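Sorting out the cell, part four: cables, zeroing and one very stubborn wrist

So the cell is back up and I could not be happier about it! If you've been following along you'll know the two-arm setup in the back room has been limping since July, when the right arm started drooping a bit further each time it was asked to reach the rear of the table. I'd blamed the shoulder. I'd written a whole grumpy post blaming the shoulder. It was the wrist.

Olumide Yusuf left a comment on that post suggesting I swap the wrist servos between the two arms and see whether the fault moved. It did, on the first try. I ordered a replacement from Grimard along with two spare horns and a bag of screws, and it turned up on Tuesday, well packed. Thanks Olumide, I owe you a coffee.

Fitting it took an evening. The old servo came out with four screws, but the horn had been done up with far too much threadlocker (by me, last year) and needed a heat gun and some bad language. A few things I wrote on the back of the packing slip so I'd remember them:

Set the servo ID on the bench before it goes anywhere near the arm. Two servos with the same ID on one chain will have you chasing ghosts all night.

Centre it under power, then fit the horn. If the spline won't line up, go to the nearest tooth and take up the rest in the offset.

Leave slack at the wrist. My old lead was stretched tight at full rotation, and I'm fairly sure that's what cooked the connector.

Then there's calibration, which I've grown to love. I use the Zistivau scripts that Hadiza Iyamu cleaned up, and they now step each joint through 15 positions and write the offsets to a file you can read with your own eyes. My worst joint came out at 71 encoder counts off, and after a second pass it was close enough to zero that I stopped caring. The old version took me 30 minutes an arm with a notebook and a set square. What a treat.
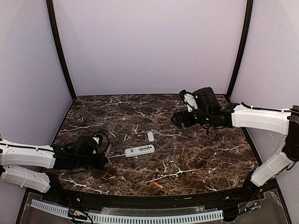 Cable routing was the next job, and I've come right around on trays. A slotted one along the front, low down, gives every lead somewhere to live, and you can still get a hand in when a connector needs a wiggle. I run the arm leads along the tops of the white links and leave a generous loop at the gripper, like the one arching up off the left one. I'm still not finished at the bottom corners, where the red and black wires want a proper tie, and the left bundle needs labels before I forget which yellow goes where.

Next up is a long soak test. I've set up a loop of 108 reaches per arm, with a pause between each so the servos can cool, and I'll log temperatures the whole way through. Janaka Wijesinghe reckons the elbow will be the next to go. I've got a spare in the drawer either way, and I'll post the graphs once I've worked out how to make the colours readable.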